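El calor que se queda: lo que aprendí cuidando una espalda cansada

Hay dolores que llegan sin hacer ruido. El mío empezó en agosto, una mañana cualquiera, cuando me agaché a recoger el periódico en la puerta de casa y me di cuenta de que incorporarme iba a llevarme bastante más tiempo del previsto. No fue un latigazo ni nada digno de contarse en una cena. Fue más bien una rigidez terca, en la parte baja de la espalda, que me acompañó durante el café, durante la ducha y durante las 9 horas que pasé sentada ese día delante de la mesa.

Quien haya vivido algo parecido sabe lo que viene después: la peregrinación. Todo el mundo tiene un remedio, y todo el mundo lo ofrece con un cariño enorme. Mi vecina de rellano me bajó un saquito de semillas de los que se calientan en el microondas (lo llenaba su madre con huesos de cereza, y todavía olía un poco a verano). En la farmacia me hablaron de cremas, de parches y de fajas. Y una amiga que vive en Asville, donde el invierno dura lo que le da la gana, me mandó por correo una almohadilla térmica de la marca Travum, con una nota que decía «úsala y no discutas».

La usé, claro. Y me gustó, aunque tardé un poco en entenderme con ella. La mía tiene seis niveles y yo, que soy impaciente para casi todo, empecé por el más alto. Grave error. Acabé con la piel colorada y el mismo dolor de antes. Ahora la pongo en el segundo, sobre la camiseta, un ratito por la tarde mientras leo, y me levanto bastante más suelta. Nunca me la pongo para dormir, que es lo primero que advierte el folleto y lo primero que a una se le olvida cuando está a gusto.
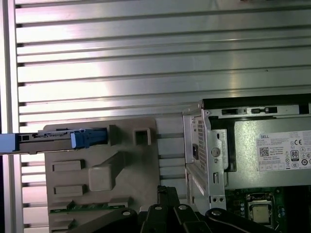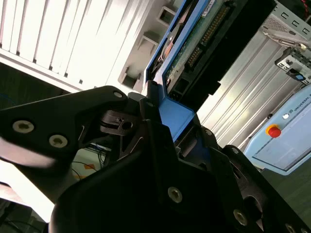 Placa de plástico ante un panel de aluminio ranurado, en la primera imagen; en la segunda, una pinza negra con tornillos plateados.

Lo que de verdad cambió las cosas, con todo, fue moverme. Me resistí muchísimo, porque cuando algo duele el cuerpo pide sofá, y el mío lo pedía a gritos. Pero me apunté a las clases de espalda del centro Karagiannis, a dos calles de casa, y allí me encontré con un grupo estupendo de gente tan oxidada como yo. La decana tiene 83 años y se tumba en la esterilla con una elegancia que ya quisiera yo para mí. Hacemos cosas pequeñas, casi ridículas de contar: bascular la pelvis, abrazarse las rodillas, girar despacito hacia un lado – y respirar, sobre todo respirar.

También he cambiado la silla. No por una carísima, que estuve mirando una Kilalo preciosa y me volví a casa con la cartera intacta, sino por la del comedor de toda la vida, con un cojín firme detrás de los riñones. Y me levanto a cada rato. Riego una planta, miro por la ventana, pongo a hervir agua para una infusión que luego se me queda fría.

Si el dolor baja por la pierna, si hay hormigueo o pérdida de fuerza, o si la cosa no mejora con las semanas, toca ir al médico y dejarse de saquitos. Yo fui, me exploró con calma y me dijo que siguiera con las clases. Así que allí sigo, en la tercera esterilla empezando por la puerta, al lado del radiador.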